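Helska bin-picking station
Illovero / Equipment / Part handling / Helska

Item no. 3053
Status: available to order
Mounting: floor stand or customer's own bench
Supply: tool, hoses, controller software, bin clamps, two days of setup at your place

Hi, and thanks for stopping by the Helska page. I look after this product at Illovero, and before that I spent a long stretch on a packing line where the parts arrived in deep bins and left in neat rows, and the thing in between was me. So I'm going to write this the way I'd talk about it over the counter, and if you want the dry version there's a data sheet you can ask for at the bottom.

What it does

Helska takes parts out of a bin one at a time and sets them down where the next step wants them. Blocks, bars, short lengths of stock, molded pieces, that kind of thing. It goes on the end of a robot arm you already own or one we help you pick. There's a gripping tool, a set of air lines, a small program that decides which part to go for next, and a way to hold your bin still. The bin can be your own as long as the walls don't bend when you lean on them (please lean on them before you call me!).

Who it's for

Shops with one or two people stuck at a bin all day. I mean small shops, mostly. The big plants have their own engineers and they tend to build this themselves. Our favorite customer so far is Sulemana, a workshop that cuts and finishes blocks for display stands and fixtures, with 36 people on the floor and a loading job that went around the crew like a cold. They've had a Helska since September and I've been over there more than I needed to be, partly for the coffee.

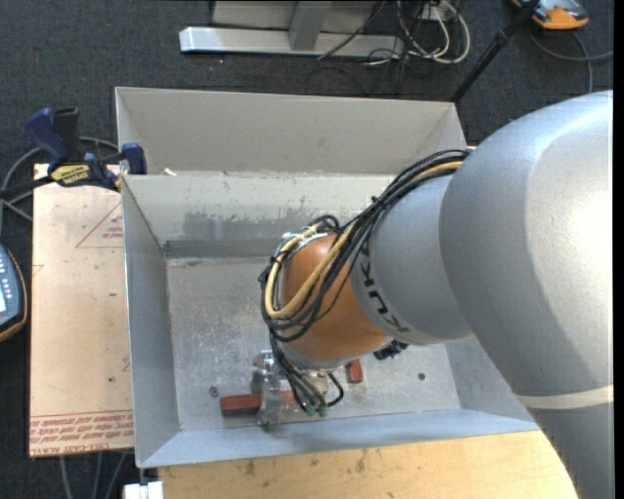 What changes for your people is the part I get asked about most, usually in a low voice after the boss has walked off, so let me put it up here instead of in a footnote. The picking goes away. Reaching down into a metal bin all shift goes away, and good riddance, my right shoulder still complains about it. What comes in its place is tending: filling the bin, watching for a part the tool can't get at, clearing it, and setting up for the next batch. One long red block lying flat near the front of the floor and a shorter one off to the side is an ordinary kind of thing to find the tool working over, and the person tending gets used to glancing at how the last few parts are lying. It's lighter work on the body, but it does ask you to pay attention in a different way, and some folks take a while to like it.

At Sulemana the loading crew didn't shrink. I can't promise that for your shop, I don't run your shop, but I can tell you how they did it. Everybody who used to pull a loading turn got trained on the station, eight people in all, and the hours that came free went to inspection and edge finishing, where they had been behind for as long as anyone could remember. A couple of them asked to go further and now write their own pick programs. One asked to stay well away from it and moved to shipping, and that was fine too.

Things people on the floor have told me

"It's slower than me." Yes, on a good morning it probably is! A person in a hurry with fresh arms will beat it. By the middle of the afternoon I wouldn't bet on the person.

"I thought it'd be louder." The air makes a short puff at each grip and you stop hearing it by lunch. If your bin has a bare metal floor you'll get a clunk when a part gets dropped, and a rubber mat helps if the parts don't mind it.

"Who do I call when it stops?" Me, or whoever has the phone that day. Most stops are a part jammed up against a wall, and the station shows a plain sentence on the screen telling you what it wants. We worked hard on those sentences. The first version said things like "approach vector rejected" and I got yelled at, and I deserved it.

"Can I slow it down?" You can, and I'd like you to for the first couple of weeks. There's a setting called Easy. Use it while people get used to having it next to them. Some shops leave it on Easy forever because the next step in the line can't keep up anyway.

What's in the crate

Gripping tool with one pair of fingers fitted
Spare pair of fingers
Air lines and fittings for one arm
Cable ties and hose wrap (more than you think you need)
Bin clamps
Helska software on a stick, plus a license card
Printed guide, spiral bound so it stays open on the bench

Not in the crate: the arm, the bin, the guarding, and an air supply. Guarding is on you and your safety person, and we'll come and look at the plan with you before anything gets switched on. I'm not going to be breezy about this bit. We don't hand over a station until the stop buttons, the fence or scanner, and the written procedure have all been checked on site by someone qualified to sign for them. If your safety person wants to talk to ours, set it up early, it saves a lot of back and forth.

Picking a bin

Please don't overthink it, but a few things do matter. Walls that slope inward at the bottom are your friend, they nudge parts toward the middle where the tool has room. Square corners are where parts go to hide. Scratches and scuffs don't matter at all, every bin gets them and the station doesn't care. Shiny brand new metal can give it trouble under a bright lamp, so if you've just bought a bin, either move the lamp or wait a month.

Hold the bin down. I can't say this enough. A bin that creeps across the bench a little with every pick will have your people fussing with it all day, and then they'll blame the robot, and they'll be right to be annoyed. Use our clamps or your own, check them at the start of the shift, and mark the spot on the bench with tape so whoever comes in next can see if it's moved.

Hoses and cables

Leave slack. The wrist has to turn, and a line that looks tidy with the arm at rest can pull tight when it reaches for the far corner. Run the arm through its whole range on Easy before you cut any ties to length. Then have somebody look over the bundle once a week for rubbing. At Sulemana they do it at 8 in the morning, before the first fill, with a flashlight and a mug in the other hand.

Training

Two setup days are in the price. Day one is for putting it together and the safety check. Day two belongs to the people who'll run it, and I ask that all of them get time on it, including the ones on late shift, even if that means I'm eating dinner out of your vending machine. I've seen what happens when only the supervisor gets shown. The station sits there with its arms crossed, so to speak, every time the supervisor has a dentist appointment.

The guide is 32 pages with big type. It covers filling, clearing, changing fingers, cleaning, and what each message means. If a page doesn't make sense to your crew, tell us which one and we'll rewrite it. Page 14 has been rewritten four times and I'm still not in love with it.

What it won't do

It won't sort mixed parts by quality. It doesn't know a chip from a shadow, so keep your inspector. It won't pick anything floppy, oily sheet, or cloth. It's not good with parts that hook into each other, like springs. And it won't fix a line where the trouble is really somewhere else. If your people are waiting on material half the day, you'll have a robot waiting on material half the day.

Options

Vornivwood stand, a heavy bench with a thick top and leveling feet, made for us by a shop down the road
Soft fingers for painted or polished parts
Second bin position, so one can be filled while the other is being picked
Extra training day
Message screens in Spanish

Ordering

Send us a box of your parts. Real ones, with the dust on, and please throw in a few rejects too. We'll run them here and send you the footage, the bad picks included, and then you can show it to the people who'd be working with it and see what they say. If they have questions, put them on the call with us. Prices depend on which arm you have and how many fingers you'll go through, so those come by quote.

Data sheet, drawings and the current guide are available on request. Mention item 3053 and tell us what make of arm you've got.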